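Briltari Allotment and Garden Society
Minutes of the October meeting, held in the clubroom

Chair: Orysia Zinchenko
Present: 13 members. Apologies were received from the plot secretary.

The meeting opened at 7.30 pm.

1. Minutes of the previous meeting
Agreed, with one correction. Under Water, "plot 4" should read "the row behind plot 4". Signed by the chair.

2. Matters arising
The noticeboard has been rehung by the lower gate. The key is on the hook in the shed and should be put back there.
The broken pane in the shared greenhouse is still covered with board. Two quotes have come in and the cheaper was accepted.

3. Water
The chair reported on her talks with Corkico about the new tank for the top of the site. The firm can supply a tank holding 4,000 litres, delivered to the gate. It cannot bring the lorry up the track, so the tank would have to be rolled or carried from there. Members asked whether the base would bear the weight when full. The chair will get this in writing before anything is ordered.
There was a long discussion about hoses. Several people said that hoses had been left running over the summer, and that the bottom taps lose pressure when this happens. It was agreed that hoses must be held in the hand and that sprinklers are not allowed at any time. The mains will be turned off at the first frost warning and the taps left open to drain.
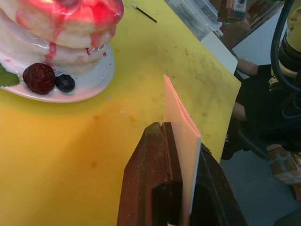 4. Rents
Rents will stay as they are for the coming year. A proposal to charge separately for sheds was put and lost. Members who have not paid by the end of the month will get one reminder, and after that the plot goes to the waiting list.

5. Hedge and boundary
The hedge along Prindura Lane has grown out over the pavement and the council has written to us. Cutting will be done in two mornings, starting at 9 am at the lane end. Bring gloves and loppers. Cuttings go on the heap by the old pump — not on the bonfire site, where hedgehogs were found last year.
The fence at the Hrynyshyn end has two posts down. The neighbour has offered to pay half. Accepted with thanks.

6. Seed order
The joint order closes at the next meeting. Last year we ran short of broad beans and had far too many radishes, so please write quantities clearly. Onion sets will be bought by the sack again. Potatoes will be a separate list.

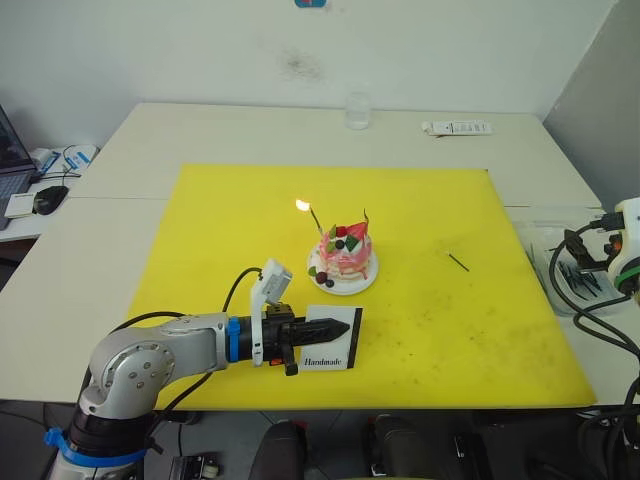

7. Compost and manure
The stables can deliver one load before winter. It will be tipped on the hard standing and is for everyone, so no more than four barrows a plot until all have had a turn. One member asked if it could be tested for weedkiller first. The chair will grow a few beans in a pot of it and report back — anyone who wants to do the same is welcome to a bucket.

8. Any other business
Plot numbers are missing from several gates. Please paint them back on.
A blue-handled border fork was left in the shed and can be claimed from the chair.
Dogs must be on leads on the main path.

The meeting closed at 9.10 pm. At the next meeting the seed order will be taken first.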